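Moving up my closing date when the buyer wants in early?

Radu Dinu
Jan 22, 2026

Hi all! First-time seller over in Tedwood and I'm thrilled, we got an offer in 5 days. My buyers just asked if they can move in before closing because their lease is ending, and they're offering to pay us rent for the gap. They seem like lovely people and I'd really like to help them out. My agent says it happens but wasn't crazy about it. The house will be empty by then – we're already packing up the upstairs. Has anyone let a buyer in early, and would you do it again?

Alina Avram

Congratulations!! Such a fun stage to be in. I sold my place on Lungu Street in September and we did exactly this, and yes, I'd do it again, but only with the paperwork done right. Don't shake hands on it. Ask your agent or a real estate attorney for a written early occupancy agreement. Ours said how much per day ($119, which matched my mortgage, taxes and insurance), who paid the utilities, what happened if closing got pushed back, and that the buyers took the house as it was on the day they got the keys. 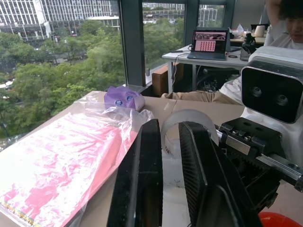
We also took a separate deposit, and the agreement said no painting and no pulling up carpet until the sale was final. My buyers were dying to start on the kitchen and I felt a little mean, but if their loan had fallen through I'd have been left with half a kitchen!

Call your insurance company before you say yes. Mine wanted to know the exact date we'd be out and who would be living there, and the change took 2 phone calls. Have the buyers get renters coverage for their own things too. And do the final walk-through before they move in, with everybody signing it.

Good luck, I loved working with my buyers and we still text about the garden.

Guilan Cui

we did it, no problems, they paid 300 up front and closed on time. great people

Rutilio Zepeda

Check with the buyers' lender too! Some want to see the agreement before they'll finish the loan. And if you'd prefer to skip the whole thing, ask whether everyone can close sooner. Ours moved up with one email to the title company, and I was so happy I brought them donuts.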